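Home Columns Letters Town Archive Subscribe

Let People Return Things Late

By Ikhsan Tuhumury

November 26, 2025

The library in Drarkgate stopped charging late fees in May. I was against it. I wrote a letter to this site saying so, and a few people thanked me for it in the grocery store. I have changed my mind since then, and I think I owe readers the reasons.

My old argument was simple. A borrowed book belongs to everyone who might want it next. If you keep it past the date, you are taking someone else's turn, and a small charge reminds you of that. I still believe the first half. I was wrong about the charge.

What moved me first was my own record. I asked at the desk what I had paid over the years, and the clerk turned her screen so I could read it. I had paid a lot. I had also gone on bringing books back late. The fee never taught me anything. I treated it as rent, paid it without complaint, and felt that the matter was closed. I kept a history of canals for most of a winter and thought of myself as a good citizen because I handed over the money at the end.

People with less to spare did not see it that way. My neighbor Cường Bùi owed 30 dollars on his daughter's card after a bad stretch when the family moved twice. He did not argue about it. He simply quit going. The picture books sat in a box with the kitchen things, and by the time they were found he was embarrassed to bring them in. The library lost the books, it lost the 30 dollars, and it lost a girl who was at the age when reading either takes hold or doesn't. It is hard to name a rule that did worse on its own terms. 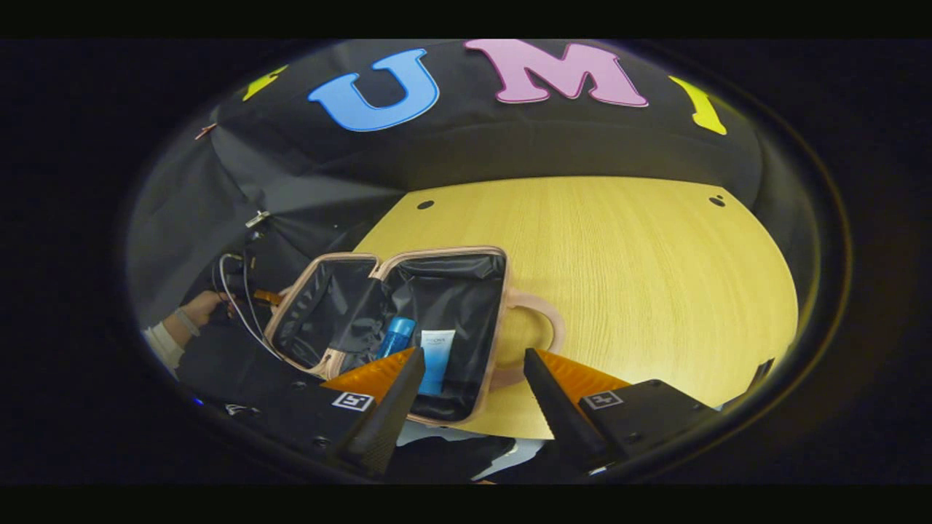 Under the new system, a late item gets 3 notices. After the last one, the card is blocked until the item comes back or is paid for. There is no running total. Bring the book in and the card works again that same minute. Cường's daughter has hers back and has been working through a series about a girl who trains hawks. I have heard the plots of several of them over the fence.

The usual objection is that people will take advantage. Some will. Some did before, and they were the ones who could afford it. A blocked card bothers me far more than a charge ever did. When I let a cookbook slide past its third notice in the summer, I could not take out the novel I had come in for, and I walked home and got the cookbook. In all my years of paying fees I had never once done that.

A better objection is about money. The branch on Wekent Street is small, and the fees went toward its budget. I take that seriously. But a library should not depend on its patrons failing. If the town wants the building heated and the shelves filled, the town should pay for it in the open, through taxes, and argue over the amount like we argue over road repair. I would pay more. I was already paying more, just in an untidy way.

I would go further and apply the same thinking to other places. The tool shed at Sorudik Park still takes a deposit of 100 dollars for a tile saw. I understand why, since a saw costs real money and can be wrecked in an afternoon. But a person who has 100 dollars to leave on a counter can often rent a saw from a store. The shed was set up for the people who can't. A signed form and a blocked account would cover most of the risk, and the park district could carry the rest.

There is an older habit underneath all this, which is the wish to see a careless person pay something. I have that wish. I feel it when someone leaves a cart in the middle of a parking lot. It is a poor basis for running a public service, though, and I let it guide me for too long when I wrote about the library.

The district takes up the deposit question at its next meeting. I plan to speak in favor of dropping it, and I will be returning two books on the way.

Contact the editor | Copyright 2025 Drarkgate Columns | Back to top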